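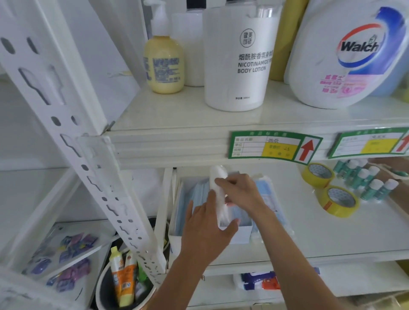
Figure 4. Face masks and body lotion on open shelving in a small shop.

4. Reporting and Recording of Low-Value Shop Theft

4.1 Scope of the offense category

The term "shop theft" is used in this section for the taking of goods offered for sale by a person who enters as a customer. Theft by employees, theft during delivery and the use of altered price labels are excluded. Robbery is also excluded, including incidents that began as theft and were later charged as robbery after force was used against staff. The last exclusion matters for comparison with earlier work, in which such incidents were often counted by the first act and so raised the shop theft totals.

A further boundary problem concerns attempts. A person who places goods in a coat and is stopped before the exit may be treated as having completed the theft in one district and as having attempted it in another. Local rules differ on whether concealment alone is enough to support a charge. We coded concealment followed by a stop inside the premises as an incident in all cases and kept the local charge label in a separate field. The two fields disagree most often in Cleltside, where the local practice is to treat anything short of leaving the store as an attempt.

4.2 Sources

Three sources were used: store incident logs, police call records, and charging records. Store logs came from 83 small shops across Drornley, Grimshaw and Cleltside. All are independently owned and have a single public entrance. Chain outlets were left out because their loss figures are compiled at regional offices and could not be separated by site.

Shops in Drornley and Grimshaw kept their logs in Hedeck, an incident register already in use there before the study. It requires a date, a time band, a goods category and an outcome before an entry can be saved. A free-text field is optional. Shops in Cleltside kept paper logs. These were transcribed by the study team into the same layout, with a missing-value code wherever the paper entry lacked a required item. Time band was the item most often missing. No attempt was made to fill it in from neighboring entries.

Police call records were matched to store logs on address, date and time band. Where a time band was missing, a match was accepted on address and date alone if no other call from that address had been recorded on the same day. Charging records were then matched to police records on the case number. This second step is exact and needed no judgment by the coders.

4.3 Goods categories

Goods were grouped into 10 categories based on the list supplied with Hedeck. Personal care items form one category and include lotions, soaps and disposable masks. Medicines sold without a prescription are separate, as are alcohol and tobacco. Items that did not fit any category were placed in a residual group, which was reviewed once by two coders working apart. Disagreements were settled by discussion and the final code was recorded along with both original codes.

The personal care category deserves comment. Its items are small, are usually displayed within reach of customers, and vary widely in price within a single shelf. Store owners tended to notice losses in this category at restocking, when the count on the shelf did not agree with sales. Losses found in this way have no known time and often no known date. They are therefore absent from the incident file, and the category is understated in every table that follows. The same applies to a lesser degree to packaged food. Tobacco is kept behind the counter in all of the shops, and its losses are nearly always witnessed.

4.4 Decision to report

An incident in a store log was counted as reported if a matching police call was found. Reporting varied with three features of the incident. The first was whether the person was still on the premises when staff became aware of the theft. The second was whether threats were made. The third was the value of the goods, although its effect was weak once the other two had been taken into account.

Owners were asked in a short questionnaire why they had not called the police about incidents in their logs. The most common answer was the time needed to give a statement, which in a shop with one person on duty means closing the counter. Other answers referred to a belief that no action would follow, to knowing the person or the person's family, and to concern about a return visit. Fear of the person was given more often in Grimshaw than elsewhere. The questionnaire was completed once per shop and asked about incidents in general, so its answers cannot be linked to single log entries.

Insurance played almost no part. Most policies held by the shops carry a deductible well above the value of a typical incident, and a police case number is needed only when a claim is made. Owners who had made a claim in the past did not report at a higher rate than the others.

4.5 From report to charge

Once a call has been recorded, four outcomes are possible in the districts studied: no further action, a written warning, referral to a diversion program, and a charge. Warnings and referrals are open only to persons who admit the theft. In Drornley the decision between the two is made by the responding officer. In Grimshaw and Cleltside it is made at the station by a supervisor who has access to earlier records. This difference in procedure should be kept in mind when the outcomes are compared, as an officer at the scene may not know that a person has already received a warning elsewhere.

Video was available in many reported cases but was not always collected. Under local practice the store must copy the recording and hand it over in a form that can be played on police equipment. Several owners did not know how to export a recording, and their systems overwrite old material on a fixed cycle. Where the recording had been lost before collection, cases without a staff witness were closed with no further action. Cases with a staff witness went forward at nearly the same rate with or without video.

Goods recovered at the scene were returned to the store in most cases and photographed first if a charge was expected. Opened goods could not be resold and were entered as a loss at full retail price. Some owners entered the wholesale price instead. The log does not show which price was used, and for this reason value is treated below as an ordered variable with broad bands.

4.6 Repeat incidents

Store logs identify persons by description only, and the study team had no access to names. Repeat offending could therefore be examined only through charging records, in which a code number follows the person from case to case within a district. The code does not carry over between districts. A person charged once in Grimshaw and once in Cleltside appears in the file as two persons with a single charge each.

Repeat incidents at the same shop were easier to trace. They were grouped by address and plotted by week, beginning with the first full week of June. Shops with an incident in one week were more likely to record another in the next, and the pattern held after shops with very high totals had been removed. The logs do not allow us to say whether the same persons were involved. Greater alertness among staff after a first incident would produce a similar pattern, and the model in Section 5 includes a term for the number of days since the last log entry of any kind.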